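Evening, September

Second week of the student project and I finally had the gripper in my own hands for a whole session. Our group is doing pick and place, which for now means one cup and one set of shelves. Erasto Nyaga had the first turn and I took over at 15 minutes past ten.

The task sheet says to come in slowly with the fingers open, get them on either side of the cup, and only then start to close. I kept wanting to hurry the last part. My wrist was sore by lunch.

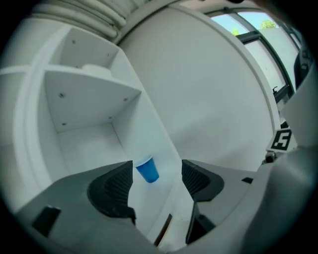
We have to hand in 108 runs by the end of the month, split between the four of us. I finished 32 today. Esther Mfaume, who is marking this part of the course, threw out six of them. In two I had started moving before the recording was on, and in the others I turned my hand too far and the markers got lost. Fair enough. She wants a short note with every bad run saying what went wrong, so I wrote those up over a sandwich – cheese again.

Erasto thinks we should train on the first batch now and see what we get. I would like to wait. The Oker team did theirs early last year and had to start over, or so I was told. We will argue about it tomorrow.

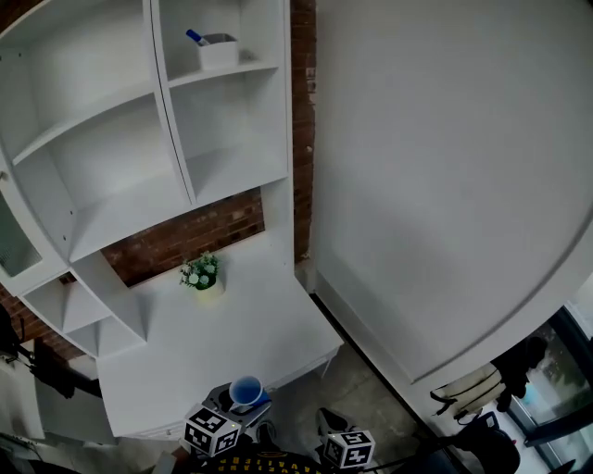 I also have to write the methods section, and the limit is 3000 words for the entire report, so it can't be long. I did a rough page tonight. The hard part is saying how the setup is arranged without going on forever. I put in the white desk at the foot of the shelves, with the blue cup near the front edge and the potted plant farther back by the brick. Then I wrote a paragraph on the two marker cubes on the gripper and cut half of it. Erasto can check the wording.

Things for tomorrow: charge the laptop, bring my own pen, ask Esther if the bad runs can be done over or if they just count against us. Also return the Henriques book to the library – it is overdue and I only read one chapter.

Bus was late. Made rice and went through my notes until ten.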